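Why Does Everything End Up in a Bin?
A Jetstead Kids page about boxes, tubs and the stuff inside them
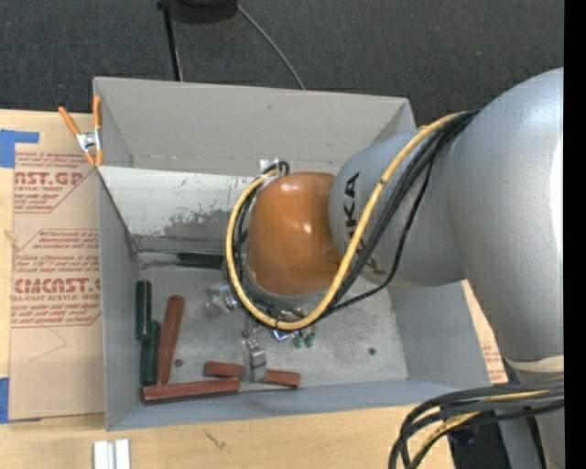
A big gray bin on a light wooden tabletop.

Take a look around your home and count the things whose whole job is to hold other things. Drawers. Baskets. Your backpack. The pocket with the old granola bar in it. People have been making containers for thousands of years, mostly so they can lose things in a more organized way.

A bin is one of the simplest containers going. It has a floor and four walls, and it has no roof, so you can get your hand in. If you have ever tried to stuff a sweater into a jar, you will see why the missing roof matters.

What do the walls do?

Walls keep things from leaving. Round things are especially keen to leave. Put an orange on a table and bump the table with your hip, and the orange goes off to live under the couch. Put it in a bin and it rolls as far as the wall, bumps into it and gives up.

Tall walls hold more, but they also hide more. In a deep bin you can't see what is at the bottom unless you stand right over it and look down. This is how a library book can be missing for 46 days while sitting in your own room.

Why are so many bins rectangles?

Try this with paper. Cut out six circles and push them together on a table. However you arrange them, there are gaps. Now cut out six rectangles, all the same size. Slide them side by side and the gaps are gone. Bins with straight sides can sit next to each other on a shelf without wasting room, and grown-ups care about shelf room more than you would believe.

Round bins do exist. They are good for trash and for wearing on your head.

The big-things-on-top problem

Shake a box of cereal and the crumbs work their way down while the large pieces stay up high. When the box jiggles, little gaps open between the big pieces, and only the small bits fit through. The same thing happens in a toy bin. The tiny shoe you want is at the bottom. It has always been at the bottom.

Try it yourself

You need a bin or a shoebox, 88 dried beans and one ping-pong ball. Bury the ball under the beans. Put the lid on if you have one (please have one) and shake the box gently from side to side. Check on the ball every so often. Does it come up? Does it come up faster if you shake in a different direction?

Then find the beans that got out. There will be beans that got out.

Words to know

Container: anything made to hold something else.
Rim: the top edge of a bin, where sleeves get caught.
Capacity: how much a bin can hold before you have to sit on it.

Next on Jetstead Kids: Lids, and Where They Go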